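Ticket 379: Gripper stops short of drawer front in sim, run marked as success anyway
Project: Jaliscombe
Component: Kometance (sim), wrist view
Opened by: Lena Tokarz
Assigned to: Rin Nakajima
Severity: High (was Low, see comments)
Status: Open

What happened

Running the pull task on the Wada scene, the arm moves toward the panel, closes, backs off, and the run is logged as a success. The panel has not moved. I caught it because I was watching the joint readout on the other monitor and the slide joint stayed at zero the whole way through. If I had only read the summary I would have passed it.

Expected: fingers get behind the handle slot, panel slides, success flag goes up.
Got: success flag goes up.

Steps

1. Load Wada scene, default lighting.
2. Seed 283.
3. Run the pull policy from the home pose.
4. Compare the success flag with the slide joint value in the log.

Happens every time on that seed. I have tried the June build and the one after it.

Comment, Chin-lung Peng

Set to Low. The success flag has a small delay in it and the joint readout is known to lag. Most likely you are looking at two clocks. Please rerun with the readout set to every step.

Comment, Lena Tokarz

Reran with the readout at every step. Joint is still at zero, first step to last. A lag would show up as a late number. There is no number. I would also like to know where "known to lag" is written down. I looked in the tracker and in the setup notes and found nothing.

Please put the severity back. We are going to use this flag to decide which policy goes on the real arm.

Comment, Mio Oda

Could be the contact setting. When the fingers touch the panel face the check may count it as a grasp. Try raising the contact threshold to 8 and see if the flag goes away.

Comment, Lena Tokarz

Raised to 8. Flag went away on seed 283, and it also went away on three seeds where the panel really does open. So that made the check wrong in the other direction. I have put it back to the default.

I don't think we should call this fixed on the strength of a number that happens to hide it.

Comment, Rin Nakajima

Taking this one. I read through the success check and here is what it tests:

contact on left finger
contact on right finger
gripper closed past the limit
wrist has moved back from where it closed

Slide joint is not in the list. There is a line for it, commented out, no note on why. So the arm can touch something, close on nothing and back away, and it gets full marks. I am not surprised by the flag any more. I am a bit surprised by the results page we sent around on Thursday.

That explains the flag. It does not explain why the arm misses. Two separate problems, and I would like to keep them separate here so that fixing the first one does not close the ticket.

Comment, Chin-lung Peng

The check was written for the older scene where the handle was a bar. If both fingers touched a bar you had the bar. Fair point that it does not carry over. Raising severity to High.

On the miss: the vendor page for the Evari vision module says it handles hard shadows. I would look at the arm calibration first.

Comment, Lena Tokarz

The vendor page says a lot of things. Calibration in a simulator is whatever we typed in, and I checked what we typed in. Wrist offset matches the model file. Finger length matches the model file. If somebody wants to check my check, the values are in the run folder.

What I would look at is the input. Wrist view from seed 283, before the fingers close:

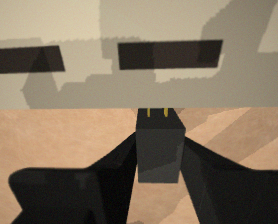 The handle finder is a darkness test with some cleanup after it. It wants a dark shape with four corners and then aims for the middle. Under the default light it splits one slot into pieces, picks whichever piece scores highest, and calls that the handle. In the log the target jumps between steps and then settles well off to one side. The confidence is high the entire time, so I would stop using the confidence for anything until we know what it measures.

Comment, Mio Oda

Do you get the same split with shadows turned off?

Comment, Lena Tokarz

No. Shadows off, the target holds still, and the panel slides open on seed 283. Same policy, same start pose. That is one seed, so I am not claiming more than that.

Before anyone suggests it: turning the shadows off is not the fix. The real cell has a lamp over it and the lamp is staying.

Comment, Rin Nakajima

Put the joint line back into the success check and reran the full Wada set on the default light. Roughly a third of the runs we had down as successes are now failures. I have not gone through them by hand yet, so some of those may be the new check being too strict. Will sample before I put a figure on the results page. The old results page now has a note at the top saying not to use it.

Also raised the shadow map resolution, to see if the stepped shadow edges were part of it. Target still jumps, a little less. Smoother edges help the cleanup step but the darkness test is still the weak part.

Comment, Albertina Tavares

I have the bench booked for the real arm. Is there any reason I should not go ahead with the policy as listed?

Comment, Rin Nakajima

Yes, please hold. The listed policy was picked using the broken flag. On the real cell the likely result is the fingers closing on the panel face and pulling at nothing, but I don't want to find out what it does with a bad target and no force limit. Is the force limit on in your config?

Comment, Albertina Tavares

It was off. It is on now. Booking released.

Comment, Lena Tokarz

Open items as I see them:

Success check with joint line restored: in review, Rin
Hand check of the runs that flipped: not started, Rin and Mio
Handle finder under default light: not started, no owner
Force limit on by default in the bench config: Albertina
Why the joint line was commented out in the first place: Chin-lung to look in the history

I would like the last one answered even if the answer is dull. Somebody turned it off and the numbers went up, and we all liked the numbers.

Comment, Chin-lung Peng

Found it. The line was turned off during the scene change because the joint had been renamed and the check was throwing an error. It was meant to go back in once the name was updated. My commit. I have added a test that fails if the joint is missing from the check.

I can take the handle finder too. Leave the ticket open until it passes on 283 with the shadows on.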